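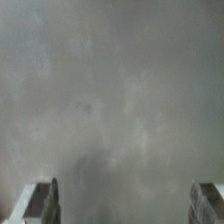 Lapel mic or handheld for a talk in a hall with a bad echo?
Posted in Presentations and Meetings by stordale_talks

I have to give a 2 hour training session on written complaints handling at the Kenthorpe centre in August. The hall is long with a hard floor and a high ceiling, and at the last session people past the middle rows said they could hear a voice but not the words. The house system has one handheld and one lapel mic, both radio. I use notes and a clicker, so I would prefer the lapel. Is it likely to make the echo worse? I can get in from 8 am to test. There is no budget for hiring anything.

skesimier
The lapel will usually be worse in that sort of room. It sits further from your mouth, so the gain has to go up, and it then picks up more of the room and feeds back sooner. A handheld held a few centimetres below the chin gives a much stronger direct signal. If you need both hands, ask whether there is a stand and work from one spot.

Other points, in order of effect:
Stand behind the line of the loudspeakers, never in front of them.
Turn the bass down on your channel. Low frequencies hang about longest in a hard room and cover the consonants.
Slow down and leave a full stop at the end of each sentence – a second is enough.
Test with someone sitting in the back row and read out a list of unrelated words. Ordinary sentences are too easy to guess.

An empty hall will sound worse than a full one, so don't keep adjusting once people are seated.

Santoro
just speak up. I have done rooms of up to 100 with no mic at all and had no complaints

kenthorpe_av
Agree with the first reply. If you must use the lapel, clip it on the centre line at breastbone height, away from scarves and lanyards, and put in new batteries before you start. Also move the chairs forward if the hall is not going to be full – closing off the last few rows costs nothing.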